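Why I Still Can't Pick a Carpet

4 min read

My sister-in-law Loredana Ruggiero redid her whole downstairs in one February. She chose the floor on the first day, over lunch, and has never mentioned it again. I've been choosing a carpet for one small room for going on two years, and at this point I think the carpet is choosing not to have me.

The old one was beige when we moved in. It has since become a kind of diary. There's the coffee by the door, the other coffee by the window, and a long gray path between the two that shows exactly how little I get done in a day.

So I sent off for samples. If you've never done this, samples are squares the size of a slice of bread, and you are supposed to look at one and imagine two hundred square feet of it. I can't do that. I look at a square of carpet and see a coaster. Tinulent sent me a box of them with names like Harbor Dusk and Quiet Oat, and I laid them out on the old carpet, where every one looked wonderful, because of what it was lying on.

Light carpets are for people who take off their shoes and mean it. Plain dark ones show every crumb and thread, so you end up vacuuming more than you did with the beige. Which leaves the speckled kind, the stuff they put in offices and airports, and which I made fun of for most of my adult life.

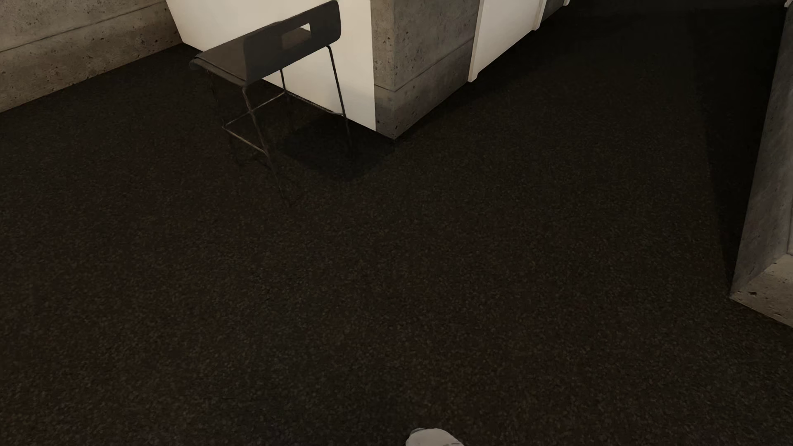 Dark with flecks. You could lose a whole sandwich in it.

I've come around on flecks. Up close you get brown and gray and a bit of rust, and from farther back it all settles down into dark. My friend Lucrezia Mazza says it will make my study look like the place you wait to renew a license. She has a point, but she also has white wool and two dogs, so I take her views on flooring with some caution.

Then there's the money. The first quote I got was for $2,000, and I laughed, and the man on the phone waited politely for me to finish. Moving the furniture was another $100. I have one desk and a bookcase. I told him I'd move them myself, and I've been looking at that bookcase ever since.

The padding is extra too. I hadn't known there were grades of padding, and I now have opinions on them, which I've shared at two separate dinners.

Anyway, the samples are still on the floor. The cat sleeps on Quiet Oat, so that one's out. I've told Loredana I'll decide by February and she asked which one.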